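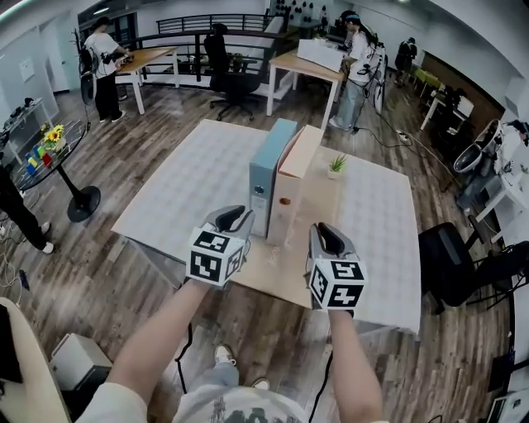 Pears. Why can't we get a decent pear any more? I mean an English one, grown within an hour's drive, that goes soft in the bowl and runs down your chin. Went into three shops last month and it was the same hard green thing in all of them, four in a plastic tray, "ripen at home". They don't ripen at home. They sit there for nine days like doorstops and then go brown from the core out while you're at work.

I've grown pears at Gurham for 17 years so yes, I have an axe to grind. Grinding it.

The trouble starts with the picking. A pear comes off the tree hard, always has done, it's not like a plum. Leave it on the branch and it rots from the middle. So you pick firm, you store it cold, then you bring it out into the warm for a few days and it turns. That last bit is the whole skill of it, and it's the bit that has been dropped. The packhouse won't do it because soft fruit bruises on the lorry. The shop won't do it because soft fruit gets squeezed and chucked. So it's been handed to the customer, who was never told how, and who quite reasonably buys a banana instead.

Then the growers get told demand for pears is falling. Well yes.

We sold to Pathak for years, a wholesaler, decent payers, no complaints about the money. Their spec was a firmness reading on arrival and a size band. Nothing at all about taste. I once had 14 bins sent back for being "advanced", meaning ready to eat. We ate what we could and pressed the rest. Best fruit of that season, and it went for juice.

What I'd like to see is small. A ripening room at the packhouse end, and a label with a real date on it, the day to eat the thing. Avocados get this treatment! Flown halfway round the world and there's a whole shelf marked ready to eat. A pear from up the road gets a tray and good luck.

People say it costs too much. I don't buy it. Grendirum, the co-op over the hill, put in a second hand room two winters back and now send out ripened fruit in single layer boxes, over 2,000 of them last autumn, mostly to greengrocers and a couple of farm shops. They charge more. It sells. The waste came down too, they say, though I haven't seen there books.
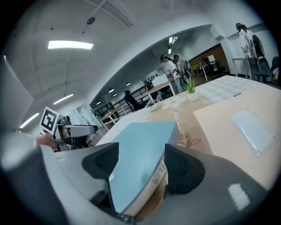 Packaging is the other half of it and growers are as guilty as anyone. We've all had the chap round with his samples, sleeves and windows and ribbon, and all of it ends up costing more than the fruit inside. A pear wants a shallow box, one layer, something soft under it and a lid that stays shut. A flat pale blue box with a cream side and a small white label would do me fine, nothing else on it bar the variety and the day. Keep the daisies and the loopy writing for the table mat. If the fruit's right people will come back for it, and if it isn't no amount of printing will save you.

And variety. Conference, Conference, Conference. Good pear, crops well, stores for months, I grow plenty. But I've 456 trees of other sorts in the bottom field, Comice mainly and some older ones, and finding a buyer for them is a yearly misery. Zukano, the box scheme people, take a bit in October. The rest goes at the gate. Folk drive out specially for the Comice, then ask me why they can't get it in town. I tell them to ask in town.

Please do, by the way. Ask the manager. Ask which ones are ready today and watch thier face. One person asking is a nuisance, but twenty in a week gets written down somewhere.

Meantime, buy them hard if you must, keep them in the fridge, bring out two or three at a time and press gently by the stalk. When it gives there, eat it that day. Don't wait for the fat end to go soft, you've missed it by then.

Gate's open from September, mornings only, bring your own bag.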